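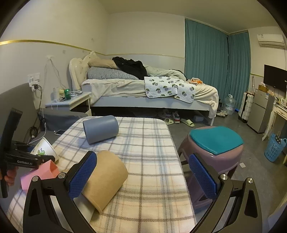 My aunt's plum cake and the summer I finally got it right

July 21, 2025

I have been trying to make my aunt's plum cake since May, which is silly, because you can't get a decent plum here in May and I knew that perfectly well when I started. But I'd found the recipe card folded up inside an old phone book, in her slanty handwriting, and I couldn't wait (patience has never been my thing, ask anyone who has sat next to me on a long drive!).

The trouble with her card is that she wrote it for herself. It says flour, "enough." It says butter, 100 grams, and then it says to bake until the kitchen smells like Kilar, the little town where she grew up and where I've been exactly once, when I was too small to be smelling things on purpose. So you can see what I was up against.

The first cake sank. The second was fine around the outside and pudding in the middle, and we ate it anyway with spoons, standing up. By then I was grumbling to everyone, and Rami Atallah from my old building wrote back to ask if I was using fresh plums or the ones that had sat on the counter a while. Fresh, of course! Well, he lets his go soft for 3 days, cuts them in half, and sugars them before he even turns on the oven. Then he pours off the juice and saves it for later.

I did it his way last week with a bag from the stand on Lemar Road, and oh, what a difference. I gave it 40 minutes, let it cool for nearly as long as I could stand, and spooned the saved juice over the top while it was still a bit warm. My mother had a slice and went quiet, and then she started telling me about the blue dish my aunt always used, and the cousin who picked all the plums out and left the cake.

I still don't know what Kilar smells like. I did write 40 minutes on the back of the card, in pencil, next to a butter stain that might be hers or might be mine. The stand should have the little yellow plums in soon, and I'm going to try those next.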